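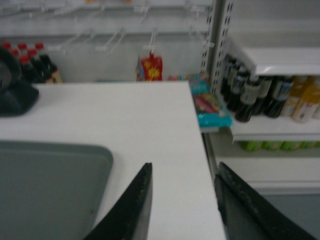

Varlow, the convenience store operator, has approved money for 2 two-armed robots to work behind the counter and along the shelves at its Prekcombe branch, the company said on April 6, 2019. The order covers the machines, spare grippers and a service contract. Delivery is planned in stages, with the second unit held back until the first has been signed off.

The supplier is Kassab, which has been working with the retailer on a mock store fitted out with a counter, hook racks and drink shelving. Varlow would not give the price. It did say that the robots themselves take up 60 percent of the budget, and that the rest is split between installation, staff training, parts and a reserve for changes to the store.

Bahman Salehi, who handles equipment purchases at Varlow, said the first draft of the budget had left too little for the last of those.

"We priced the robot and we priced the software," he said. "Then we went down the list of shelf fittings and saw that some of the older ones would have to be swapped out. A hook that a clerk can reach around is a different matter for a gripper."

The product list for the first stage runs to 143 items. Bottled drinks and hanging snack bags make up most of it. Glass jars, fresh food and anything that needs an age check are left out, and clerks will go on handling those. Varlow said the list could be made longer at the end of the first stage but that no money has been set aside for that yet.

Grippers were the main point of discussion between the two companies. The fingers are treated as wear parts, and Kassab had first offered them under a separate supply agreement billed by the set. Varlow asked for them to be included in the yearly service fee. The final contract includes a fixed number of sets, with extra sets charged at a price agreed in advance.

Ashraf Lamrani, project lead at Kassab, said buyers often ask about arm speed first and replacement parts much later.

"The fingers touch everything, the counter, the tray, the packaging," Lamrani said. "You want that line in the budget from the start – and you want to know who is going to change them on a Sunday night."

Store staff at Prekcombe will be trained to change the fingers themselves. Other repairs will be done by Kassab technicians.

Varlow also looked at leasing. A lease would have spread the cost but did not allow the retailer to move a unit to another branch without a new agreement, Salehi said. The company chose to buy outright and to write the machines off over the same period as its refrigeration equipment.

Inventory data from the robots will go into Plakevex, the stock system the chain already uses. The link between the two is being paid for out of the software budget and is not part of the Kassab order.

A decision on other branches has not been scheduled. Salehi said he would want a full set of service bills in hand before asking for more money.

Related items
Varlow to replace drink coolers at older branches
Kassab opens parts depot
Plakevex update adds shelf-level stock counts
Lease or buy: what small retailers pay for equipment
Prekcombe branch extends evening hours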